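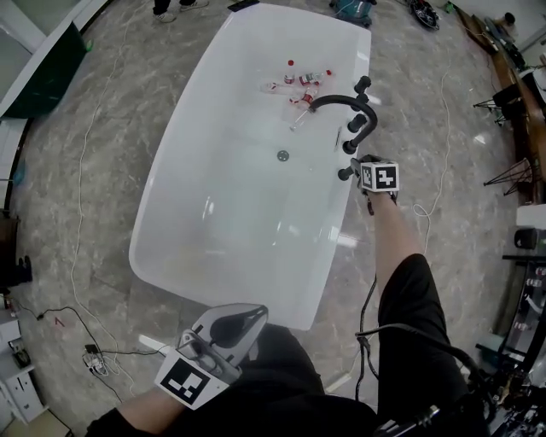
Damian Laskowska recebe-me na cozinha da casa Nistia, com farinha nas mangas e o telemóvel encostado ao açucareiro, à espera de uma chamada do fornecedor de lenha. São dez da manhã e os últimos hóspedes ainda estão no terraço. "Podemos falar, mas se tocar eu tenho que atender", avisa. "Com a lenha não se brinca, aqui na serra."

A casa tem seis quartos e fica no fim de uma estrada estreita, a 3 quilómetros da aldeia mais próxima. Damian comprou-a com a irmã quando os dois ainda trabalhavam na cidade, ele na contabilidade de uma empresa de transportes, ela num infantário. A irmã desistiu depois do primeiro inverno. Ele ficou.

Pergunto-lhe como se chega da contabilidade aos pequenos-almoços. Ele ri e limpa as mãos.

"Devagar. No princípio eu pensava que uma casa de hóspedes era uma questão de camas. Comprei camas muito boas, gastei demasiado nelas. Depois vieram os primeiros clientes e perguntaram onde podiam jantar, e eu não sabia responder. O restaurante da aldeia fechava às oito. Foi assim que comecei a cozinhar à noite, por vergonha."

Hoje o jantar é a parte da casa de que mais gosta. Serve um prato único, numa mesa comprida, e quem não quer avisa até ao meio-dia. Na véspera da minha visita houve borrego com feijão branco. Quando chove faz sopa de castanha, receita que aprendeu com uma vizinha e que alterou tanto que ela já não a reconhece, segundo me conta.

Eu queria perceber sobretudo uma decisão que no meio tem sido comentada: no ano passado, Damian retirou a casa do portal de reservas Skornus, pelo qual entrava a maior parte dos seus hóspedes. Agora aceita reservas por telefone, por correio electrónico e através da Teoh, uma pequena rede de casas independentes que partilham uma página e um calendário.

"As pessoas acham que foi por causa da comissão", diz ele. "A comissão pesava, não vou mentir. Mas o que me cansava era outra coisa. O hóspede chegava e eu não sabia nada dele, e ele também não sabia nada de mim. Vinha um casal com um cão grande e eu tinha-lhes dado o quarto do sótão, com a escada a pique. Se tivéssemos falado cinco minutos ao telefone, aquilo não acontecia."

E não teve medo de ficar com a casa vazia?

"Tive muito medo. Em Dezembro tive três semanas quase sem ninguém. Fazia contas à noite, eu que fugi das contas. Telefonei à minha irmã e ela disse-me para esperar até à Páscoa antes de tomar decisões. Ela tem mais juízo do que eu."

Esperou. Hoje, diz, a ocupação nos fins-de-semana anda nos 80 por cento, e durante a semana é mais baixa do que antes. Aceita essa diferença e aproveita os dias calmos para as reparações. Este mês foi a vez do telhado do alpendre, que custou 2,000 euros e que ele me leva a ver antes de continuarmos a conversa. As telhas novas são mais claras do que as velhas, e isso incomoda-o bastante.

Do alpendre vê-se o caminho marcado que desce até ao rio. Damian conhece-o bem e tem opiniões sobre a sinalização. O posto de turismo distribui um mapa onde o caminho aparece com o número 601, mas nas placas de madeira o número já não se lê, e os caminhantes enganam-se na segunda bifurcação. Ele próprio desenhou um mapa à mão, que fotocopia e deixa à entrada, junto dos impermeáveis de empréstimo.

"Já me pediram para pôr esse mapa na internet. Prefiro dar em papel e explicar. A explicação demora mais do que o mapa, mas as pessoas voltam do passeio e vêm contar-me onde estiveram."

Entretanto chega a chamada da lenha. Espero no corredor, onde há uma estante com romances deixados por hóspedes em várias línguas. Quando ele regressa, falamos da concorrência. Na outra margem vai abrir o Tasley, um hotel com piscina interior e sala para congressos, e alguns proprietários da zona estão preocupados.

Damian está menos. "Quem procura uma piscina não procurava a minha casa. O que me preocupa é o pessoal. A senhora que me ajuda com os quartos trabalha quatro manhãs por semana, e um hotel pode oferecer-lhe um horário completo. Se ela for, eu compreendo. Mas não sei quem encontro para o lugar dela."

Já lhe disse isso a ela?

"Disse. E aumentei o que pago por manhã, que é um argumento melhor."

Pergunto também que conselho dá a quem quer abrir uma casa deste género, pergunta que, confesso, faço em todas as entrevistas. Ele pensa um bom bocado e serve mais café.

"Que passe lá um Fevereiro inteiro antes de comprar. Eu visitei esta casa em Junho, com as janelas abertas. Em Fevereiro tinha visto a humidade na parede norte e tinha pedido um preço mais baixo. E que durma uma noite em cada quarto, com a porta fechada, para ouvir os canos."

Para o Verão tem planeada uma coisa pequena: pequenos-almoços para gente de fora, aos domingos, por marcação. A Teoh ofereceu-se para anunciar a ideia, e ele pediu que esperassem até o forno novo estar instalado. O forno actual só aquece bem do lado esquerdo, e o pão tem de ser virado a meio da cozedura.

Lembra-se disso enquanto fala, levanta-se e vai virar o pão.

Entrevista publicada em 2023-04-08. As reservas na casa Nistia fazem-se por telefone, de preferência à tarde.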